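# Chapter 3: What a Box Is For

Every household has a drawer, and every drawer has a theory behind it. The theory is that things which are alike should live together. The practice is a dead flashlight, a ball of string, and a key that fits no lock in the building.
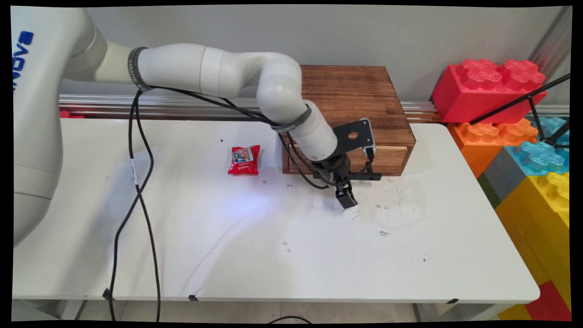 Storage is the oldest problem in keeping house, and it is older than houses. People who owned three pots still had to decide where to put the third one. By the time they owned thirty, somebody had to remember which pot held the barley and which held the lamp oil, and a great many suppers must have depended on that person's good health.

This chapter deals with containers: how they came to be sorted, labeled, stacked, and argued over. We begin with the chest, move on to the drawer, and finish with the shelf, which is a drawer that has given up its privacy.

## 3.1 The Chest and Its Bottom

The chest had a long and successful career despite one serious flaw. Whatever you wanted was at the bottom. An inventory made at the Matoušek farm in 1481 lists the contents of a single chest in the order they were taken out: bed linen, a winter cloak, candles, more bed linen, a cheese. The clerk does not comment on the cheese. He does record that the household had spent much of the spring looking for it.

Historians used to read lists like this one as a sign of disorder. Benedikt Prantl, whose work we will meet again in Chapter 5, took a kinder view. He argued that a chest is sorted by time. The things used most recently lie on top, and the things nobody has wanted since the last funeral lie underneath. Anyone who has kept paper mail on a kitchen table has used the same system and probably defended it to a spouse.

## 3.2 Enter the Drawer

A drawer costs more than a chest of the same size. It needs runners, a face, and a carpenter who can cut a straight line before lunch. In return it lets the owner reach the bottom layer without disturbing the top one. The Tullow cabinet, with its 200 small drawers, carried this idea as far as it could sensibly go and then a good deal farther. Its first owner, a seed merchant, had to keep a written index to find anything. The index was kept in a drawer.

You should notice the pattern, as it returns throughout this book. A system that saves time in finding things usually asks for time in putting them away. Gumamdale's town records office learned this when it replaced its open bins with 460 numbered boxes. Requests were answered faster. The pile waiting to be filed reached the windowsill.

## Before You Read On

Choose one drawer, closet, or box at home and write down what is in it, starting from the top. Do not tidy it first. Keep the list, as you will need it for the Paltness method in Section 3.4, where we ask how long each item has gone without being touched and whether its owner can be persuaded to say so out loud.

**Terms to know:** layer order, index, filing debt, open storage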